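Fiction | Short Reads | Places
Search stories, authors, issues
137 shares 3 comments

The Register of Surfaces

To the Office of Streets and Frontages, Samonte District.
Subject: Annual statement on the condition of the road, submitted by the undersigned Inspector, Second Grade.
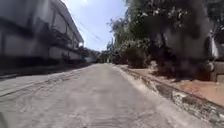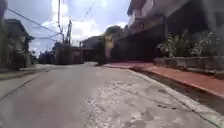

The Inspector has the duty to report that the survey required under the Register of Surfaces has been carried out, and that the form supplied for the purpose was found to be too short. The form provides one line for each stretch of road and a box in which the Inspector may enter the word "sound" or the word "unsound." On the stretch beside the long building, where tire tracks curve across the dusty concrete from the left, neither word could be entered in good conscience. The same difficulty arose at the red sidewalk, beside which the road is cracked and patched over most of its width. The Inspector has therefore attached the present statement, and asks that it be filed with the form and given the same number.

It will be recalled that the Register was opened in the year the Sallex works closed. The road had until then been maintained by the works, which kept no records that the Office has been able to find. The first inspector to walk it wrote "sound" in every box. The second did the same. The undersigned has held the post for 17 years and has, until the present survey, also written "sound" in every box, in the same ink, on the same desk in the Tindach annex. The Office has never questioned these entries. A letter of thanks was received after the first of them.

The survey began shortly after breakfast. The Inspector carried the form, a folding rule, two pencils and the brass key to the drain covers, the last of which was not used. In May a notice had been circulated stating that inspectors were to walk at an even pace and were not to stop unless a defect was observed. The Inspector stopped at the start of the first stretch and remained there for a time that was not recorded.

The reason for the stop is set out here because the Office may ask for it. In the folder issued with the form was a sheet belonging to an earlier survey, placed there by mistake or left there on purpose. It was in the hand of the first inspector. On its face the boxes were filled in the usual way. On the back, in small writing that ran to the bottom of the page, was a list of everything that had been wrong with the road. The list gave the place of each crack by reference to the nearest tree or doorway. It recorded a patch that had been laid in haste before a holiday and had sunk by the end of it. It recorded a length of curb on which a child had been seen to walk with both arms out, and against this entry, in the column for recommended action, the first inspector had written "leave."

The Inspector wishes to state plainly that the back of the form is not provided for any purpose. The instructions are clear on the point.

The first stretch was then walked in full. Grit was noted, and ridges in the concrete. Where the sun reached the road the surface was paler, and the Inspector found that a defect recorded from one side could not always be found again from the other. The rule was laid down in several places. The measurements were correct and were of no help. The shrubs along the wall were outside the scope of the survey and were looked at anyway.

At the second stretch the Inspector compared the worn concrete with the list. Some of the marks could be matched. Others had been covered over, and the covering had since cracked in its turn – along the same line, so far as the Inspector could judge, and toward the same corner. The plants with small white flowers behind the low wall did not appear in the list at all. It is possible that they had not yet been planted. It is also possible that the first inspector had reached the bottom of the page.

The contractor, Wuvow Paving, has asked whether the road is to be broken up and laid again in one piece. Its letter points out that a new surface could be entered as "sound" without further inquiry for a considerable period. The Inspector accepts that this is so. The Inspector has been asked to give a recommendation and has made three attempts at one, each of which is enclosed. The first recommends that the work proceed. The second recommends that it proceed after the winter. The third consists of the single word already quoted, and has been signed.

Should the Office decide in favor of the work, the Inspector asks that the earlier sheet be kept at the annex and that it not be corrected. Should the Office decide against it, the Inspector asks for a longer form.

There remains the matter of the box. The Register cannot be closed for the year while a box stands empty, and a reminder to that effect has been received. The Inspector returned to the road on the evening the reminder came, without the rule, and walked from one end to the other at an even pace. At the junction a woman with a shopping bag asked whether something was the matter with the street. She was told that it was under review. She said that she had lived beside it most of her life and had always thought it a good one, apart from the noise, and she went on home.

The Inspector has entered the word "sound." The back of the form has also been used.

Submitted Saturday, December 19, 2020, with 2 enclosures and the brass key, which is returned.

Note of the receiving clerk: Three enclosures found on opening. Key placed in drawer. Longer forms have been ordered.

Filed under: Fiction, Letters and Reports, Streets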